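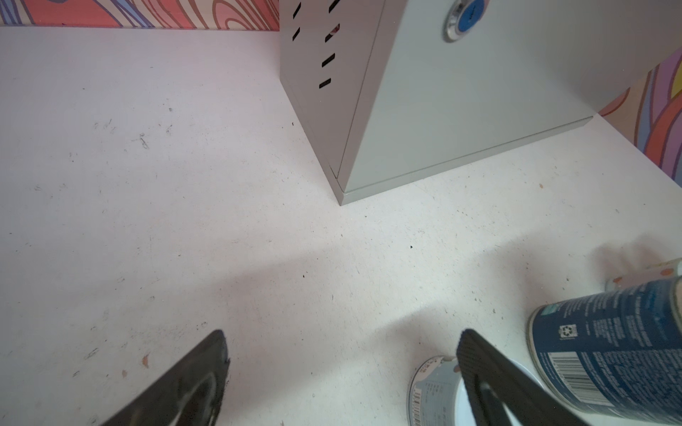
The Top of the Cabinet: Shelf Habits for Small Food Stores
Speaker notes, Flusport session, 24 July 2023

Check the clicker before people come in. The room in Flusport has its light switches behind the door, so dim the front row only. Handouts go on the chairs.

Opening

Good morning. I have worked in small food stores for a good part of my life, first at Lader and now at Plandow. By small I mean a store with one door and one sink, where the same person takes in the delivery and gives it out again in the afternoon.

I am going to talk about cans. I'll leave fridges, bread and the freezer at Pearce to the next session. (Pause here if the Pearce people are in. They will want to say something about the freezer.)

Ask for hands: who has a lockable cabinet? Who uses the top of it? Who knows what is on top of it today?

Why cans

Cans are the easy stock, and that makes them the stock we handle worst. They don't leak and they don't smell, so they wait. At Plandow we did our first full count in May. We had 2729 cans on the books and 1186 of them were at floor level, in boxes and bags or standing loose in front of the shelves. Nothing was missing. It was all in the building, and we still bought more than 1000 cans the month before.

The oldest one had a date in 2009. I keep it in my desk drawer. Hold it up if I remembered to bring it.

Slide: the cabinet

Most of us have the same kind. Light gray metal, plain front, round lock, slots in the side for air. Three points and then move on.

Keep the slots clear. People push a cabinet tight against the next one, or lean flattened boxes on the side. Leave a hand's width.

Look at the foot. Dust and grit collect along the bottom edge where the mop turns. If you can see specks on the floor beside the cabinet, there are more underneath. Pull it out twice a year. Two people, doors locked, nothing on top.

The key. Tie it to something too big for a pocket. We use a wooden spoon at Plandow. Lader uses a tag on a chain and has lost two.

What goes inside: anything with a reason to be locked, such as baby formula, medicines handed in by mistake, the petty cash tin. What goes on top: cans on their way somewhere. That second one is the habit I came to talk about.

The working top

I call it the working top for want of a better name. You have a clear surface where cans land, and a raised surface where they stand once they have been looked at. The raised surface can be a shelf. For us it is the top of the cabinet, and it holds a small batch and no more. A small batch is good. You finish it and write it down before you take the next one.

Down on the surface means "not checked." Up on the cabinet means "checked." There is no third place. If you put a can on the chair, or on the windowsill, or in your coat, it doesn't have a place, and the person after you has to start again.

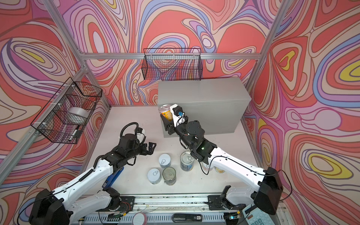 Cans on the white surface, the gray cabinet behind. An orange-and-yellow can is up beside the cabinet front.

Leave this slide up for a minute. Talk about spacing. The cans have room and there is nothing else on the surface that needs to be moved first: no mugs, no clipboard, no box cutter. The cabinet stands at the back, against the wall, and the working space is all in front of it.

Point to the basket on the left. Tape and a marker. Those are the two things you reach for most when you are checking cans and the two things that always end up under a box. Off the surface, in a basket, same spot every time. It is a plain wire mesh basket held on with cable ties. Anyone can do that in ten minutes.

Then the one at the back, above the cabinet. It's empty. I like having an empty one. When I run this with new people, the empty basket is for slips: the paper for a can you can't place. If the basket is full you know you have questions to answer before you go home.

Somebody may ask about the wallpaper. Yes, it is loud. A plain wall makes it easier to read a label. If you have the choice, paint the wall behind your cabinet one pale color. If you don't have the choice, stand closer.

Checking a can

Go slowly here, this is the part they write down.

One. Pick it up. Don't check a can by looking down at it. Half of what you need is on the side and the bottom.

Two. Run a thumb along the seams. A small dent in the middle of the wall is usually fine. A dent on the top or bottom seam goes out. So does anything swollen, rusted through or sticky.

Three. Pull rings. Look at the score line around the ring. If the ring is bent up or the line has opened at all, it goes out. Pull-ring cans don't like to be dropped on their lids, and donated ones get dropped.

Four. Read the date. Write month and year on the lid with the marker, large. Printed dates are small and half of them are on the underside.

Five. Put it up.

Time check. If I am past the halfway point, skip the next part and go straight to lining up.

(Optional) Donated cans with no label

We get a few. We don't give them out and we don't guess. Somebody at every session says you can tell by shaking. You can't tell peaches from chickpeas that way, and I have tried with both.

Lining up
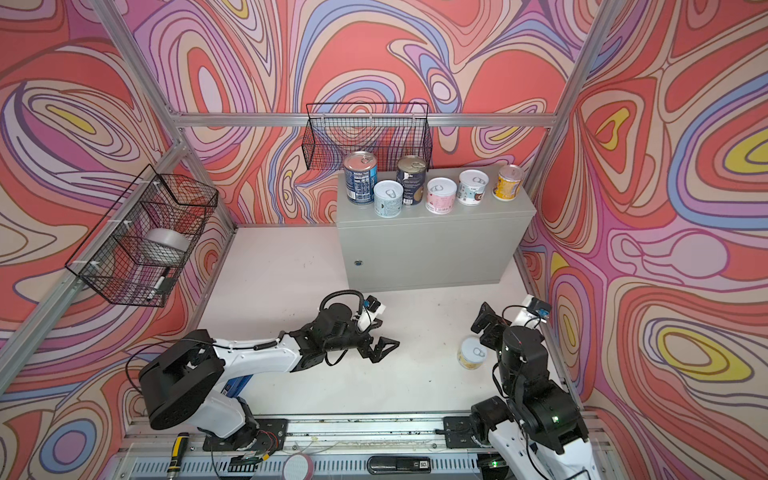
Six cans along the top of the cabinet, tall and short. One short can with a pale label stands down on the surface at the right.

Two things to say about the row on top.

First, the heights. The tall ones with the dark blue labels are toward the left end and the short ones carry on to the right. In a row this size it hardly matters, you can see each of them. Make the row two deep and it starts to matter a lot, and then the rule is tall behind short, every time, including when you are tired. A short can behind a tall one is a can you'll buy again.

Second, the colors. Navy, white with pale blue, pink, yellow and orange. People ask if they should sort by color. No. Brands change their labels and your system goes with them. Sort by what's in the can, then by date. But do use color when you are talking to each other. "The pink one" is faster than reading out a label across a room.

Now the one that is down on the surface. By our rule that's a can not checked. You don't need to have been there. You don't need to ask. You walk in, you see six up and one down, and you know where to start. That is the whole use of the habit, and I would like them to leave with this slide in mind if they leave with any.

Ask the room: what do you do if the phone rings while you have a can in your hand? Let them answer. Somebody will say put it on the top so it's out of the way. The answer is put it back down.

From the top to the shelves

The cabinet top is a stopping place. At Plandow we clear it at the end of every shift, which took longer to get going than all the rest put together. People see a tidy row and think the job is done. Then the row stays, another lot goes in front of it, and before long the cabinet door can't be opened without something rolling off.

So: batch up, write it in the book, carry it to the shelf, oldest date at the front. Wipe the top. Next batch.

If you have two people, one checks and one writes. Don't both check. We tried it at Lader on a busy morning and had cans counted twice and a whole tray not counted at all.

Weight. A metal cabinet will take a few cans on top without trouble. Don't stack trays up there. Don't put glass up there. If it rocks when you open the door, fix the feet before you use the top for anything.

What changed at Plandow

Keep this short. The floor is clear, apart from delivery day. We do a full count twice a year and it fits in an afternoon. We buy less tomato. I don't have a good figure for waste yet and won't give one. If someone presses, say I'll send the sheet when it's finished.

Questions I usually get

Do we need a cabinet? No. Any raised, flat, steady place will do. A cabinet has the advantage that you already own it.

What about people who can't reach? Then it's the wrong height for your store. Use a low shelf and mark it with tape.

How many in a batch? As many as fit in one row with the labels facing you.

Do you face all the labels? On the shelves, yes. On the working top I face them if I have time.

Can we have the slides? Yes, the sign-up sheet is by the door. Print your address clearly, last time I could read four of them.

Coffee is in the side room. The Pearce session starts in here straight after, so take your bags with you.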